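Menham wants its hall carpet back

The lost property rail at Menham community hall has finally outgrown its rail. According to a notice put up in November, the hall is holding 198 items left behind by users in the past year, among them 97 garments in black, which the notice describes as "all somebody's favourite, presumably".

Owners have until the end of the month to collect. After that, anything clean and wearable goes to the Skadar charity shop on Brandão Street, and the rest goes for rags. Coats may be tried on, the notice adds, but not for the purpose of finding out whether they are nicer than your own.

The hall took 515 bookings last year, and regulars say the floor has been disappearing under bags and jumpers ever since the cloakroom became a store for folding chairs. A new set of shelves from Totirow, priced at £188, is due to go up before Christmas — assuming someone moves the chairs.

Black clothing remains the chief difficulty. Callers who ring up to ask after "a black one" are being asked for a little more: a size, a label, a button missing. A mass of black fabric hanging over grey carpet, with a bit of bright yellow off in the corner, tells the hall very little about who ought to come and fetch it. Collection is from 10am until noon, by the side door. 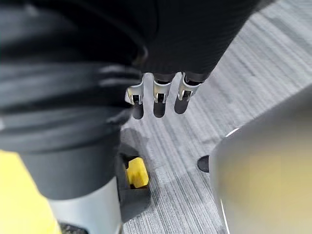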